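Reading time: 3 min
11 Feb 2021 – Kai-wen Fang

Section 3. Memory and Drive Carrier

1. Disconnect power and open the case.
2. Open the latch clips on both memory slots.

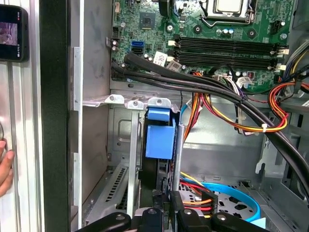
Which part is fitted first? Memory is fitted before the drive.

3. Seat each module – press evenly.
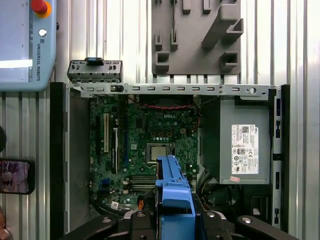 Rangi Whitelaw asks that cables be tied back before this step.

4. Hold the carrier by its frame.
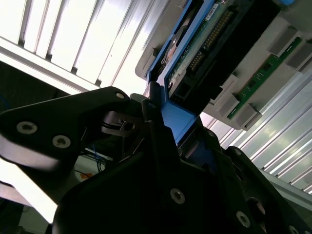 Caution: do not force a carrier. Keep hold of the blue rails and leave the gold pins untouched.

5. Align the carrier with its slot.

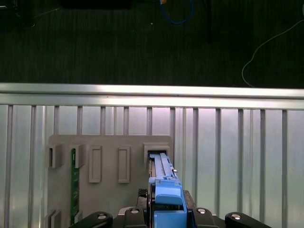
6. Press until it is fully seated, then close the case.

Comments
Man-lok Tsang: Is step 2 the same on older cases?
Guangming Xia: Clear, thank you.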